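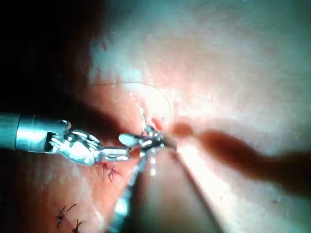
November, bench notes, evening

The Bretis diver is finally running the way it should! Lesego dropped it off gaining 194 seconds a day, which had me suspecting magnetism, and sure enough two passes over the demagnetizer brought it most of the way back. Regulated it dial up and crown down, now +2 in both.

Amplitude was still lazy so I pulled the barrel and cleaned it (old grease like candle wax, lovely stuff to scrape). Fresh mainspring from the Rekus drawer, the 80 hour one. Huge difference on the timegrapher, I kept going back to look at it.

Aitana, the crown tube gasket is the wrong size in the kit again. I used one from the Ezzat bag, please reorder those.

Still to do: pressure test, then lume on the minute hand. Consuelo B. wants to see the dial before I close it up.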